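Re: [village-shops] Deposit bottles and the small shop
Posted in June, 9:42 a.m.
By Ffion Rowlands

Thanks to everyone who wrote back on and off the list. I'm going to answer the longest message here, as it raised most of what the others asked. I've left the relevant part quoted so people who joined recently can follow.

> We are a community shop of a similar size to yours and we have been
> asked whether we want to be a return point when the deposit scheme
> reaches us. Our landlord is keen. I am not. We have one storeroom,
> which is also where the freezer lives, and a back door that opens
> onto a shared yard. Two things I would like to know before our
> meeting. First, how much space did the returns take up once people
> got used to it? Second, did it bring in any trade, or did people
> just drop off a bag and leave? I have read the leaflets and they
> all show a big supermarket lobby with a machine in it. We are not
> going to have a machine. Any plain figures would help.
>
> Also, how do you deal with the ones that come back dirty?

Space first. We take returns by hand over the counter at Mostyn, with no machine. In our first full month we took in 637 containers. The second month was 700 even, and I checked that twice because it looked made up. The month after that, when the school was out and half the village was away, it fell to 409. Those are containers of all kinds, cans and plastic together. We don't take glass.

That doesn't sound like a lot until you try to put it somewhere. Cans are no trouble. You can get a great many cans in a sack and the sack sits where you put it. Plastic bottles are mostly air, and under the terms we signed we can't crush them, as the barcode has to be readable when the collector scans them at the depot. So a sack of large bottles is the size of an armchair and weighs nothing, and it slides off whatever you stack it on.

Our pickup is every two weeks. If you can get weekly, get weekly, and have it put in writing. We were told weekly on the phone and the contract said fortnightly, and I signed it without reading that line. By the second week we had sacks in the staff toilet.

What we ended up doing was building a cage in the yard out of old roll pallets, with a lid and a padlock. It cost us very little. The lid matters. Before we had one, the wind took two full sacks over the wall and I spent an evening in the field behind the church collecting the same bottles a second time.

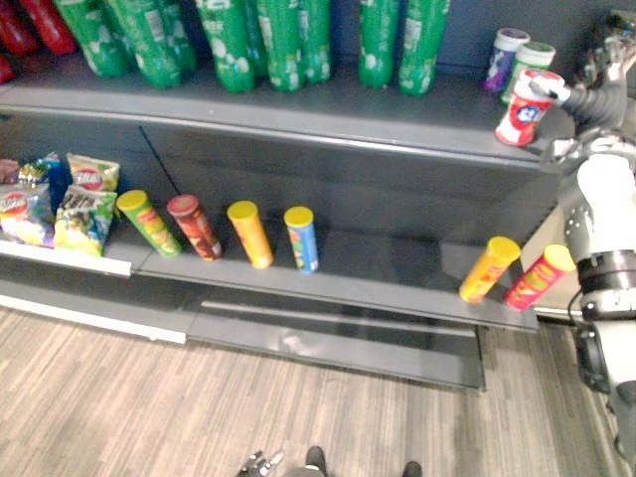
On trade, my answer is that it depends on how you pay out. We started by giving cash from the till. People took the coins and went. Then we moved to a paper slip that could be either cashed or spent in the shop, and more of them got spent. I don't have a proper figure for this. My impression from the end-of-day totals is that the people who bring a few bottles tend to spend the slip, and the people who bring three bags at once want the money. Both are fair enough. It's their money and I wouldn't want anyone to feel pushed.

You have to offer cash, by the way. I have heard of shops telling people it's store credit only. Check your own contract, but ours is quite clear on it.

The handling fee is the other side of the sum. We get a small amount for each container, paid quarterly in arrears. For our volumes it covers the sacks, the ties, and part of the hours. It doesn't cover all the hours. If you are paying staff for every minute they spend counting, you will probably come out slightly behind. We decided we could live with that for a year and look at it again.

Counting takes longer than you would think. A single bag at a quiet time is no problem. A person with a trunk full of cans at five o'clock, with a line behind them for bread and milk, is a real problem. After a few bad afternoons we set hours. Returns are taken from 10 to noon and from 2 to 4, up to 42 containers per person per visit. The number is what fits on our counting tray, which has six rows of seven. There were complaints for a couple of weeks and then everyone got used to it. If somebody has more than that we ask them to ring first and we find a time.

I would set the hours from the first day. It's much harder to bring in a limit after people have had none.

Dirty ones. The rule is empty, intact and readable. We don't insist on rinsed, but we ask for it, and there is a sign. Most people rinse. Wasps are the main reason to care. Keep lids on the bottles, which also stops the last mouthful of something sticky from running into the bottom of the sack and out across your floor. Wear gloves. We buy the thin kind in boxes and go through plenty of them. We refuse anything that has been used for oil or paint, or that has cigarette ends in it, and I have never had an argument about that.

A separate point that I hadn't thought about beforehand is pricing. The deposit has to be shown apart from the price of the drink, both on the shelf label and on the receipt. Our old till couldn't do it. We use a stock program called Luka, which needed an update before it could add the deposit as its own line, and for the first ten days we were adding it by hand. Multipacks were the worst. A pack of six carries six deposits, and we sold several with only one charged. Go through every drink you stock, one by one, before the start date. Include the ones you don't think of, such as the small bottles in the lunch fridge and anything on a promotional stand by the door.

Also look at your imports. We stock a cordial and a sparkling water from Dristska that sell well to a few families here. The supplier hadn't registered them, so they had no deposit mark and couldn't legally go on the shelf after the changeover. We had to send back four cases. The water has since returned with the right label. The cordial hasn't, and I am still asked for it most weeks.

As for equipment, a few people wrote to me privately asking about the Skova counter-top unit. We had one on trial for a month. It reads the code and keeps a running total, and you still have to feed bottles in one at a time and bag them yourself. It was accurate. It also took up the space where we keep the newspapers, and for our volumes it saved very little time over a hand scanner. A busier shop may find it worth having. We sent it back and bought a second hand scanner instead.

You asked whether you should do it. You can apply for an exemption on grounds of floor space, and from what you say about the storeroom I think you'd have a good case. Measure it and send photographs with the form. The thing I would find out first is where the nearest other return point would be. Ours would have been a twelve-mile round trip, and a fair number of our customers don't drive. They would have been paying a deposit on every bottle with no easy way to get it back. That was what decided it for us – the money didn't really come into it.

If you have a supermarket down the road with a machine, I would apply for the exemption and not feel bad about it.

The shared yard worries me more than the storeroom. Talk to the neighbors before you put anything out there. Ours were fine once they had seen the cage, and less fine about the noise of cans being tipped at seven in the morning, so we now do the sacks in the afternoon.

I can send the wording of our sign and a copy of the tally sheet to anyone who wants them. Write to me directly and not to the list, as attachments get stripped.

Ffion Rowlands
Mostyn Community Shop

Comments

hillfoot_stores
We also signed for fortnightly thinking it was weekly. Same line in the contract, page four. They did change it when we asked, but it took them two months.

Pat
Is the limit per person per visit or per day? We had a family come in one after another with a bag each.

Ffion Rowlands
Per visit. If they want to stand in line again they can. It has only happened once or twice.

greenlane
Could you send me the tally sheet please? I have emailed.

M.
Our exemption came through in five weeks. They wanted a floor plan with measurements and the position of the fire exit marked. Photos alone were not enough for them.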